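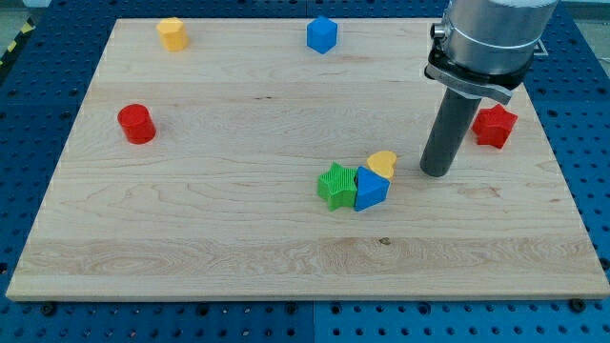

Salo Toy Listings

Version 2, released Apr 8, 2024

Salo is a table of secondhand toy listings, with one row per listing. It was put together from the sale sheets of two resale shops, Jondell and Schwaiger, that handle mostly preschool toys. There are 326 rows from Schwaiger and almost 3000 from Jondell. The table is meant for people who work on product text, such as cleaning up titles, matching duplicates or guessing a category from a short description.

What is in the download

listings.csv — the full table
categories.csv — the category codes and their plain names
changes.txt — what was fixed between versions

Both tables are comma separated and saved as UTF-8. The first line holds the column names. Text fields that contain a comma are in double quotes.

Columns

id: a number we assigned. It stays the same between versions, so a gap means a row was taken out.
shop: J for Jondell, S for Schwaiger.
title: the title as the shop typed it, spelling mistakes included.
body: the longer text, if there was one. Many Schwaiger rows have none.
category: one of 9 codes, listed in categories.csv.
pieces: how many pieces the shop said were in the set. Blank if the shop didn't say.
missing: y, n or blank. A blank means the sheet had nothing in that column. Don't read it as n.
age_low, age_high: the age range in months, copied from the listing. Ranges given in years were converted.
price: asking price in US dollars. Selling price was never recorded.

How categories were assigned

The shops used their own headings, and the headings didn't line up. Jondell put shape sorters, stacking rings and pegboards together under "early play." Schwaiger kept puzzles and sorters in one group and had no heading for stacking toys at all. We read every title and gave it a code by hand. When a title could go two ways, the body text decided. If there was no body text, the row got the code for "other."

Sorters sold without the box or lid are still coded as sorters. Loose blocks sold by the bag are coded as blocks, even where the seller thought they came from a sorter.

Known problems

The pieces column is uneven. Some listings count the container as a piece and some don't, and there is no way to tell which from the text.

Jondell relisted unsold items under new titles. We removed the repeats we could find, but more are probably left. Check for matching body text before you split the data, or the same item may land on both sides.

Color names were left alone. "Aqua," "teal" and "blue green" all appear and may mean the same thing.

A batch of Schwaiger rows entered in February had the age columns swapped. This was fixed in version 2. If you have version 1, replace it.

Not included

Seller names, phone numbers and pickup addresses were removed before the sheets reached us. We also took out rows where the body text told a personal story about a child. Listing photos are not part of the download.

Use

You may use and change the table for any purpose, including paid work, as long as you name Salo and the version number. Prices are old and shouldn't be used to value a toy today. Nothing in the table says whether a toy is safe or has been recalled.

Reporting errors

Send the id, the column and what you think the value should be. Corrections go into the next version and are listed in changes.txt.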